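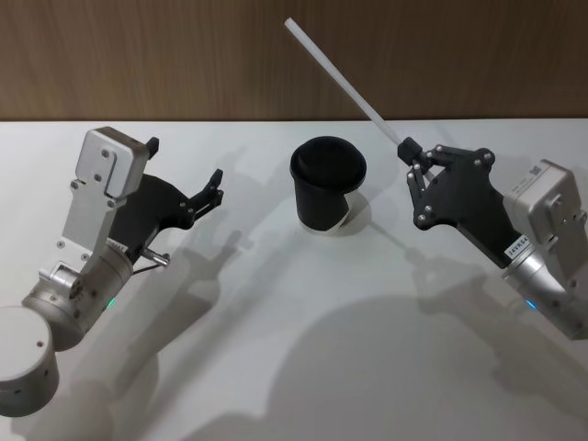
Setby's site supers want it on the record that they never asked for another app. They asked, in writing and more than once, for someone to answer the phone when the defect list goes missing. We'd like to hire that someone.

Site Systems Coordinator
Setby, Ridgeway office (with days on site at Etlow)
Full time, permanent, starting February or as soon as your current boss lets go

Who we are

Setby builds mid-sized apartment blocks, medical centres and the occasional school hall. We have 78 people on the books and, at last check, drawings stored in more places than that. Our biggest job at present is Drornedwood, a retirement village on the old Etlow saleyards, due for handover in stages from August.

What's gone wrong

Last year we moved defects, RFIs and variations out of email and into a proper project management system. It's a decent system. The office loves it. On site it has been adopted with the enthusiasm usually reserved for a wet Friday concrete pour, and Drornedwood alone has 1209 open items, a fair number of which read "fix door". There are over 91 doors in the first stage.

What you'd be doing

Setting up new jobs in the system before the first ute arrives, and closing them down properly afterwards.
Chasing subbies to close out their defects, politely, then less politely.
Keeping the drawing register current so that the tiler and the plumber are working from the same revision. This has been tried before and went well for most of a month.
Running toolbox sessions of 15 minutes or less. The smoko van waits for no one.
Answering the phone. See above.
Pulling together handover manuals. The last one ran to 3810 pages and the client's first question was where to find the bin room.

What you'll need

A couple of years in a site office, contract administration or document control. We don't mind which system you've used, as they all hide the export button. A white card, or the willingness to get one before you start, and a driver's licence. You should be able to read a floor plan, and to tell a foreman he has the superseded one and still be offered a biscuit.

A degree is fine. So is not having one. If you came off the tools with a crook knee and a surprising fondness for spreadsheets, please apply.

What you'll get

Award-plus pay, set on experience and discussed in the first interview so you don't waste a second one. A laptop, a tablet with a case that has survived a fall from scaffolding, and a parking spot at Ridgeway — the Etlow site has mud, which you may park in. A nine-day fortnight once your probation is up. Site hours are 6.30 to 3, office hours 8 to 4.30, and you'll do a mix of both.

How to apply

Send a résumé and one page at most telling us about a filing mess you inherited and what you did with it. Applications go through the jobs page on the Setby website and close at 5 pm on the last day of November. Please name your file something other than "resume final FINAL v2". We already have several.

Interviews will be held at Ridgeway in early December. Recruiters, thank you, but no — we have your calendars, your mugs and your stress balls, and we're right for now.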